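The open day at Zindus was meant to start at ten, and by 10:25 Kumaresan Kaimal had eaten two lamingtons and decided he didn't believe any of it.

His daughter had sent him the link. Grippers you hold in your own hands, she'd written, Dad, you'd love it, you used to fix things. He had driven 370 kilometres from Kodurthorpe on the strength of that comma.

"So where's the robot?" he asked.

"You're the robot," said Santino Henríquez, and looked pleased with himself. He had on a lanyard and the kind of runners that cost more than a washing machine. "You do the job, the grippers record how you did it, and later on an arm learns from you."

"Later on when?"

"That's the research side."

Kumaresan had spent his working life at the Godgate cannery, where in July of every year a man in a good jacket came through and explained that the line would soon run itself. It never had. They'd got rid of four people anyway.

Still, he queued. The woman before him was trying to pick up a paper cup, with her tongue between her teeth, and her husband was saying left, love, left. The cup went over. Everybody clapped, which seemed generous.

When his turn came Henríquez fitted the strap around his head and handed him the pair of them, one for each fist. They were lighter than he'd expected. He squeezed, and the pads came together with a soft click, like a dog shutting its mouth.

"Natural as you can," said Henríquez. "Just be yourself."

"Doing what?"

"Tidying up."

He thought of his own kitchen, the plates from Friday. He thought of some future machine stooping over a sink with his bad shoulder in it, his way of sighing before he bent down - did they record the sighing? He meant to ask. He also meant to ask what they paid.

"Does it keep the mistakes?" he said instead.

Henríquez checked his phone. "We're pretty keen on the mistakes," he said.

Kumaresan leaned in over the bench and started on the Milošević exercise, whatever that was, badly, with five people watching.
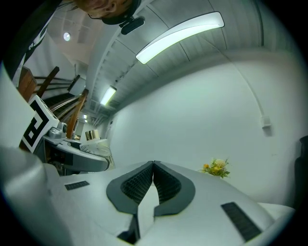
Open day, with both grippers up and the flowers in view.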